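Drimine small saucepan with glass lid: my thoughts so far
2022-05-20

I'd been getting by with one enormous stockpot and a milk pan with a wobbly handle, so when the Drimine saucepan came up in the Jotberg sale I didn't think about it for very long. I paid for it myself, in case anyone wonders, and it replaced the smallest pan from my old Ceston set (I've still got the frying pan from that and it's fine, bit scratched).

First thing to say is the colour. It's a dark navy pan with a lavender-purple handle and a matching purple knob on the lid, and I realise that won't be to everyone's taste, but I love it! My kitchen is all white and grey and I was bored of it. The handle has a proper oval hole at the end, so it goes on the hook by the cooker with everything else. It's plastic, mind, so I keep it well away from the next ring when I've got two things going.

The inside is black nonstick. Porridge is my test for any pan and this one passed – I left it far too long while I was on the phone and the skin slid off with a wooden spoon and a bit of warm water. Rice, same story. Scrambled eggs need a little butter whatever the label says. I wash it by hand with a soft sponge and I'd suggest you do too, as my last nonstick pan went patchy after too many goes in the dishwasher.

Now the lid, which is the bit I was fussy about. Clear glass with a metal rim, and I do like being able to see what my potatoes are up to without lifting it every two minutes. 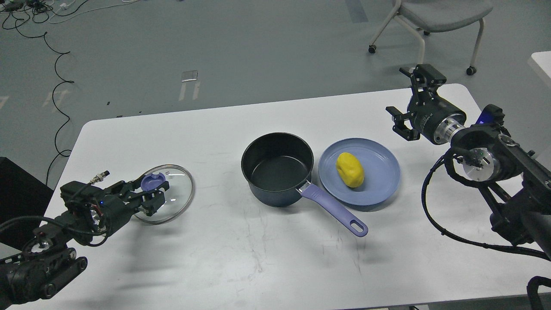
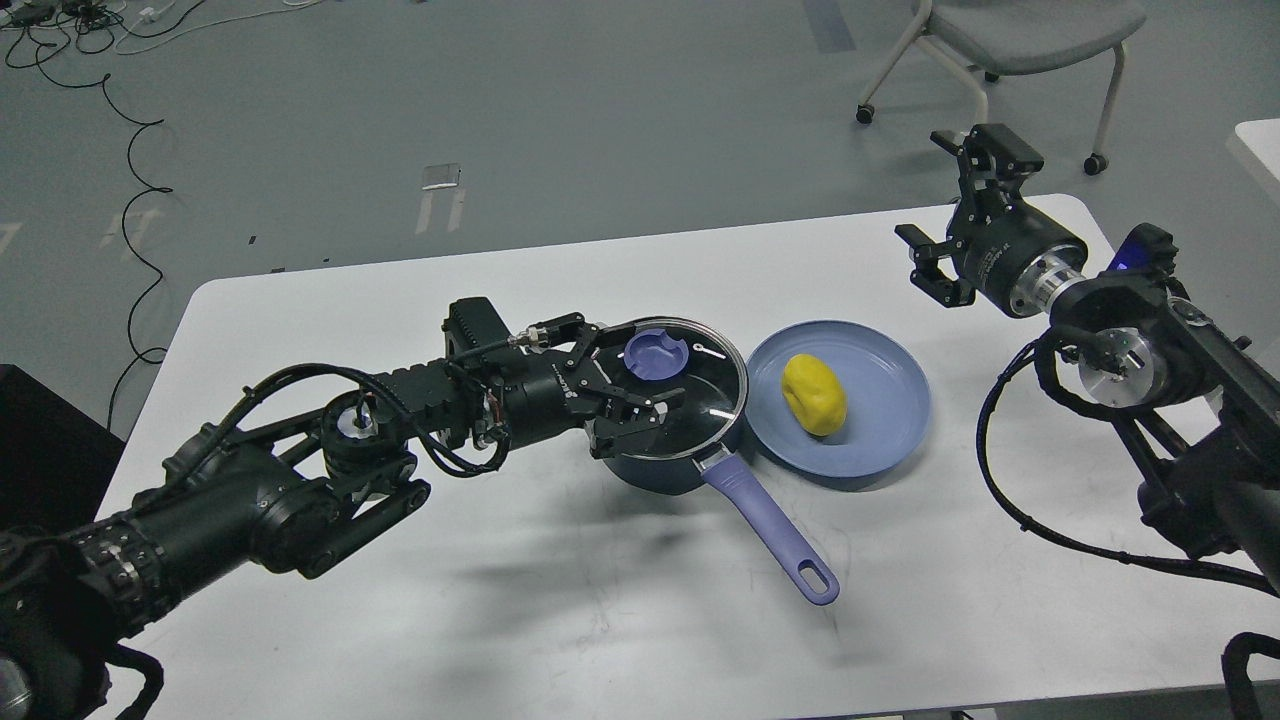
The knob is round and chunky enough to get hold of with an oven glove on, which I couldn't say for the Ceston one. There's a small steam vent too. It doesn't stop a full pan of pasta water boiling over if you've got the heat right up (ask me how I know), but on a simmer it behaves itself.

Size-wise it does potatoes for 3, or 4 if they're not very hungry. Any more than that and I'm back to the stockpot.

My only real grumble is that the metal collar where the handle joins the pan is a pain to dry. Water sits round it and then dribbles down your sleeve when you hang it up. I stand mine on a tea towel for a bit first.

One reader, Symonenko, got in touch to say the pan is lovely but the lid is the weak point, having had the knob work loose on theirs after seven weeks, and that a quarter turn with a screwdriver from underneath sorted it. Worth checking the screw now and then, apparently, and never putting the lid down hot on a wet worktop. Mine hasn't budged yet, though I gave it a tighten anyway. I'm going to look at the bigger size in June, if Jotberg still has it in the purple.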